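About Us

Trokberg Pantry Packing. Dry groceries, teas, baking stuff, small boxes, sent out to people who'd like them to arrive with the corners still on.

We've been meaning to redo this page for ages so here goes, between the morning packing and the afternoon truck.

Who we are

Small company, one long room, a loading door that sticks in June. Started with 2 shelves and a borrowed hand cart in the back of a feed store on Hularach Road. Same road now, bigger building, better floor. The hand cart is still here and still pulls left.

What we do: other people make nice food, we keep it, pick it and pack it. Small makers mostly. A lot of them cook or blend at home or in a shared kitchen and have no place to put 40 cases of anything. So it comes to us. We check it in, shelve it, and when someone orders, it goes out of here in a box with the right things in it. That's the whole business.

How it goes

Orders print at 7. Picking first, heavy stuff before light stuff, jars never on top. Everything for one order goes into one tray and stays in that tray until it's boxed. Sounds obvious. The old way was a big table and a lot of piles, and the piles wandered. Somebody in the next county got six bags of lentils and no tea. We bought trays that week.

Blue for pantry goods, gray for anything with glass. Shallow trays inside deep totes, so you can see what's in there without digging. Wiped down at the end of the day, and again if something leaks, and something always leaks (honey, usually).

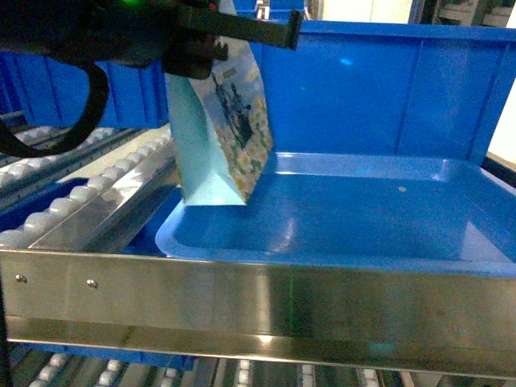 Cartons get set in, not dropped. Paper packaging is what our makers spend their money on, a lot of them had the artwork done specially, and a crushed corner makes a good product look like it fell off a shelf. So: flat bottom down, standing if it'll stand, pretty side not rubbing against a can. If a carton comes to us already dented we set it aside and tell the maker the same day. We don't slip it into an order and hope.

After the tray, the box. We keep a few box sizes and try hard to use the small one. Crumpled paper for filling, no foam peanuts, never had them, never will. Packing slip on top. If you wrote a gift note it goes on top of the slip, and we do it by hand so please keep them short, some of our handwriting gets bad after lunch.

What we hold

Up to 400 different items on the shelves when it's busy, less in summer. Teas, cocoa, flour mixes, dried beans, crackers, spice blends, pet biscuits. Soap too but it lives in it's own corner so the crackers don't taste like lavender. Learned that one the hard way.

No frozen, no fresh, no alcohol. We get asked every week. Sorry.

The Cozma shelf

By the front door. Short-dated stuff and cartons with a scuff on them, anything the maker says we can let go. Half price, cash or card, the money goes back to the maker. Named after the street where we had our first mailbox. Come in and look, it changes all the time. Tuesday is usually best as that's when we go through the dates.

For makers

Want us to store and pack for you? Good. We like new people. Some things to know:

Minimum is 40 units of an item, so it's worth a shelf spot. Date on every unit, somewhere we can read it without opening anything. Send us one empty carton or bag first if you can, before you order a big run of them! We'll stand it up, lay it down, put it next to a can, and tell you how it behaves. A tall narrow package with a weak bottom fold is trouble on a shelf and worse in a truck. Much cheaper to find out with one.

You can see your own stock in Trudik, our little inventory page. It was built for us and it's plain looking but the numbers get updated every evening. If a number looks wrong, call, we'll go and look at the shelf.

We bill monthly. Storage by the shelf, packing by the order. No set up fee, no charge for asking questions. Price sheet is on the Rates page, or will be by the time you read this, the old one had an error in the last column.

Visiting

Monday to Friday, 9 to 4. Parking on the side, not in front of the loading door please. Ring twice if the radio's on. Dogs fine in the front part, not past the yellow line. Deliveries before noon if possible, we're boxing after that and everybody's hands are full of tape.

Questions about an order: have the number from your packing slip handy, it's at the top rihgt. Everything else, use the form on the Contact page. We answer the same day unless the truck is late.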